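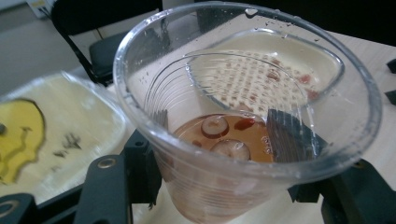

Por Elsa Rautiainen · Guías de taller, Ristholm · Lectura: cuatro minutos

Buenas prácticas para tomar demostraciones con pinzas de mano

Estas pautas valen para tareas de mesa con vasos, recipientes y líquidos. Las usamos en Ristholm desde marzo y sustituyen a la hoja anterior.

1. Antes de empezar

Retire de la mesa lo que no forme parte de la tarea. Con líquidos, llene el vaso como máximo al 30 % y use agua o té templado, nunca caliente. Compruebe que las almohadillas de los dedos estén secas.

2. Cables

Cada cable debe bajar de la mesa sin cruzar la zona de agarre. Deje 50 cm de holgura — menos tira de la muñeca — y mantenga el sobrante lejos de los pies. Las bases de los soportes llevan cinta amarilla y negra.

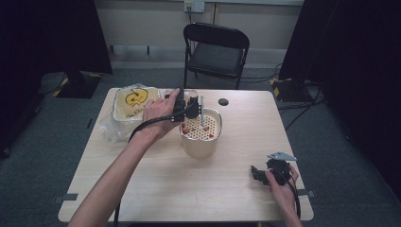
Foto: Folke Amundsen / Ristholm

3. Durante la toma

Sujete una pinza en cada mano y muévalas despacio. Si agarra un vaso fino por la pared, cierre solo hasta que deje de resbalar; si la pared se hunde, suelte y repita. Una toma dura alrededor de 90 segundos. Si algo se derrama, párela y anótela como incompleta — no la borre.

4. Entre tomas

Abra las dos pinzas del todo y revise los dedos. Una funda arrugada se admite mientras no se despegue de la cara de agarre. 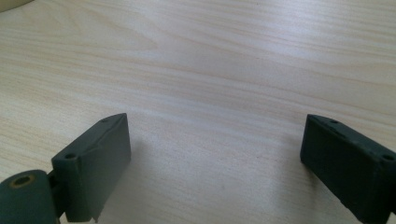

Cambie las fundas cada 64 tomas, o antes si el borde se levanta. Limpie la mesa con un paño apenas húmedo y séquela. Apunte el cambio en el registro con la hora y sus iniciales. Las dudas sobre recambios, a Panagiotis Kelmendi.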